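Play Kitchens, Neltville: The Gallery
Posted 2000-10-08 by Brisa Figueroa

The toy library asked me to look over its play kitchens before the fall sale. I went in expecting to dislike most of them, and I was half right.

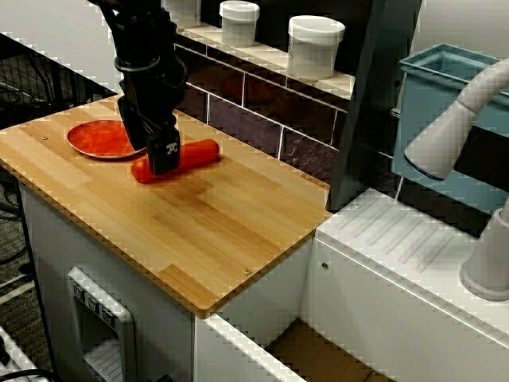 Play kitchens get sold on "realism," and I have never been convinced that a four-year-old cares. Somebody at Stundon clearly thinks they do, and the catalog spends most of a page on the worktop. I'll grant them that the striped wood is nicer than the worktop in my own apartment. Then you get to the screw heads sitting right in the surface, one near the red plate and another toward the front corner, and the spell wears off. The brick-style tile behind it is a dark purple-brown, a color I associate with dentists' waiting rooms. Jucélia Meireles likes it. We have agreed to stop discussing it.

As for the white panel with the three little gray knobs, is it an oven or a dishwasher? I asked two parents and got two answers. Cauã, who is five, told me it was a bank.

The carrot is orange-red and rounded at both ends, so it could pass for a sausage on a bad day. I doubt anyone under six will file a complaint. The bigger worry with play food is where it goes. We bought 17 pieces in August and I would be surprised if we still had half.

Lidded tubs on the shelf: a good idea on paper. In my experience lids and tubs part company within a week – then the lids become plates.

Price on the sale tag is $200. Ademir Andrade says that's fair. I'd want to see it after one winter first.

Viewing is Sunday afternoons, side door.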